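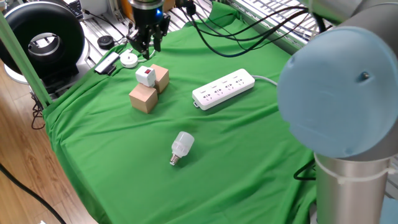
Girkano Tabletop Manipulation Kit
Classroom and club edition

Overview

The Girkano Tabletop Manipulation Kit is a set of household objects, fixtures and printed task cards for student teams that already have access to a robot arm. It was developed at the Tejada Technical Institute as the standard equipment for the Institute's second-year robotics course and is now supplied to outside schools, clubs and competition teams. The kit does not include an arm, a gripper or a controller.

Tasks are drawn from ordinary household handling: picking up a light bulb and placing it in a holder, pressing a rocker switch, lifting a wooden block without disturbing what sits on it, and working near a power strip and its cord. All electrical items are supplied for handling practice only and must remain disconnected from building power during student sessions.

Contents

Green work cloth, hemmed, with four table clips
Wooden blocks, two sizes
White switch module with red rocker switch
Four-socket power strip, white, with gray cord
LED bulbs, screw base
Bulb holder on weighted plate
Task cards, set of 18
Team logbook and scoring sheets
Storage case with foam insert

Replacement bulbs and blocks may be ordered separately. The cloth is machine washable and should be dried flat.

Requirements

The kit is intended for a single arm with a parallel or multi-fingered gripper and a rated payload of at least 2 kg. The table must be rigid and large enough for the cloth to lie fully within the reach of the arm. Schools using a lighter arm may still complete the switch tasks and the smaller block tasks; the relevant cards carry a blue corner.

Creases in the cloth are permitted. Several tasks are scored on a cloth that has not been smoothed, and teams that rely on a perfectly flat surface during practice generally lose points at the Plallby Student Challenge, where the referee lays out the table.

Use in the course

At the Institute, the kit is used from the fourth week onward. Students work in pairs, one at the controls and one at the emergency stop, and exchange places after each card. The first six cards are completed by direct operation of the arm. The remaining cards require a recorded or programmed motion, which must be repeated three times from the same starting layout before it is accepted.

The bulb task is the most demanding of the early cards. The bulb is laid on its side, and the team must grasp it by the body, turn it upright and seat the base in the holder. A bulb that rolls off the cloth ends the attempt. Course instructor Bianka Kovács recommends that pairs rehearse the approach with the gripper open and the arm at reduced speed before any attempt is entered in the logbook.

In the stacked switch task, the module rests across two blocks and must be pressed without shifting either of them. The Institute accepts any method of pressing, including a closed gripper or a single finger. Attachments made by the team are allowed if they are declared in the logbook.

Layouts and scoring

Each card gives a starting layout, a time limit and a scoring table. A full set of cards carries a maximum of 2,000 points. The highest total recorded at the Institute in a single term is held by Alper Yaman and Josphat Owino, whose programmed solution to card 14 is included in the instructor notes with their permission.

Teams preparing for the Plallby Student Challenge should use the competition revision of the cards, issued each November. Earlier revisions remain suitable for classroom use, but the limits for the power strip tasks differ.

Safety

Cables must be routed clear of the arm's full range of motion before power is applied. No student may reach onto the cloth while the arm is enabled. Bulbs with cracked housings are to be withdrawn and recorded.

Ordering

The complete kit is listed at $278 and is distributed by Foria School Supply. Institutions ordering for more than one laboratory should write to Marcelino Garrido, equipment office — please state the model of arm in use. Questions about the task cards may be sent to Cayetano Lorente at the Institute.

Item code: GK-TM, classroom and club edition
Replacement cloth: GK-TM-C
Replacement bulbs: GK-TM-B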